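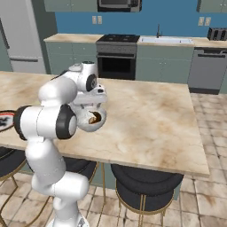

**Does swapping the controller from Tanner to Genix fix the dropped-object problem in the kitchen task?**

Only partly. Drops went down in our runs, but most of what remains looks like a gripper setting, and the Genix default hides it.

Ticket opened by Marichka Kravchuk, May. Status: open, waiting on Atov.

**Reported**

Same simulated kitchen, same arm, same island layout. With the Tanner controller we lost the object in 30 of 200 runs. With Genix it was 13 of 200. Sterport's note calls this "solved". I don't agree and I'd like the ticket left open.

**Tried so far**

- Re-ran both controllers from the same saved start positions. Gap is still there, so it isn't luck with the layouts.
- Set contact friction back to stock. Somebody had raised it in the Genix config and left no comment. Once it was back to stock, the Genix drops crept up.
- Lowered the closing force on the Atov gripper model. Small objects stayed put more often and slid more often, depending on the approach angle. Not much use by itself. 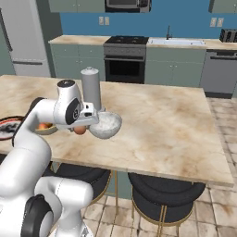

The egg runs are the ones I trust least. An egg in the simulator is a stiff shape with a mass attached, and it won't crack however hard you squeeze it. A controller that grips too tightly scores well here and would make a mess on a real worktop. The success figure doesn't show this at all.

**Reply, Roswitha Oberholzer, 16:40**

Agree on the egg. I can log peak finger force per run, but the Tanner build only writes it at the end of an episode. Do you want it patched first?

**Reply, Marichka**

Yes please, otherwise we're comparing two different numbers. Also, the 97 per cent in the Sterport summary: which runs is that from? I can't get it out of our logs with either controller.

**Next**

- Patch force logging (Roswitha)
- Repeat both sets with stock friction
- Ask Atov what closing force their model was tuned for
- No change to the default controller until then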